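Ditgate Community Workroom
1/14
The Workroom is publishing its guidance on sorting and storing small loose parts: beads, buttons, charms, berry picks, findings and similar items. The guidance applies to all members using the shared tables from January onward. Please read the full thread before your next session.

2/14
Small items are the most frequently misplaced stock in the building. Last season 24 trays were returned to the shelves with mixed contents, and staff hours intended for instruction were spent re-sorting them. The procedure that follows was reviewed with the craft groups and has been shortened at their request.

3/14
Clear the table before opening any container. Bags, cups, cutting mats and finished work should be moved to the side shelves. The white tables in the Lund Room are recommended for this task, as dark and medium colors show up well against them. Members working with pearl, ivory or clear stock should ask at the desk for a dark felt mat.

4/14
Place the divided container at the far side of the table, with the open working area between it and you. Members often prefer to keep it close at hand - this is understandable, but sleeves and cuffs catch on the rim, and a tipped container can undo an afternoon's work.

5/14
Take out a small quantity at a time. Members should not pour a full bag onto the table. Round items roll, and the floor in the Lund Room slopes slightly toward the radiators. Anything found under the radiators should be handed in at the desk. 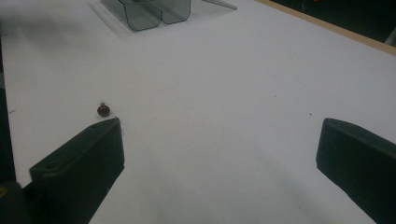

6/14
Sort by type first, then by color, then by size. A berry bead and a plain bead of the same red belong in different compartments. Items with a stem, loop or wire should be kept apart from drilled beads, as the projecting ends scratch glossy finishes when the container is carried.

7/14
Reds require particular care. Maroon, cherry and brick are stocked separately and are easily confused under the evening lamps. Where possible, sort reds before 3 p.m. in winter. If you are uncertain of a shade, compare it with the printed card kept in the top drawer of the supply cabinet. Please return the card to the drawer.

8/14
Containers. The Workroom uses two kinds: the clear acrylic type with rounded compartments, and the older Tirnik drawer units along the back wall. The acrylic containers are for work in progress. The Tirnik units are for permanent stock, and only labeled, fully sorted items should be placed in them.

9/14
Rounded compartments are easier to empty than square ones. Draw the item up the curved side with a fingertip. Please do not use craft knives, needles or scissors for this purpose. Several containers have been scratched badly enough that their contents are difficult to see.

10/14
Maximum quantities. No compartment should hold more than 200 pieces of any size, and large berry beads should be kept well below that number. Overfilled compartments spill into their neighbors when the container is lifted. A second container may be requested at the desk at no charge.

11/14
Cleaning. Acrylic should be wiped with a soft, damp cloth and left to air dry. Paper towels leave fine marks and should not be used. The tables may be wiped with the general cleaner from the sink cupboard, but only after every item has been put away. Glossy coated beads can turn cloudy if the cleaner reaches them.

12/14
Before leaving, look over the full surface of the table from a low angle, then check the seat of your chair and the floor beneath it. Single items should be returned to the correct compartment. If the correct compartment is not known, use the "Unsorted" jar beside the sign-in book.

13/14
Young children attend the morning sessions in the adjoining room. Small round items, and in particular those resembling fruit, must not be left on any surface at the end of a session. This is a condition of membership and applies equally to group leaders and to visiting instructors.

14/14
Printed copies of this guidance are available at the desk and inside the door of the supply cabinet. Questions and corrections may be left in the sign-in book or sent by reply to this thread. Replies are read on weekday mornings.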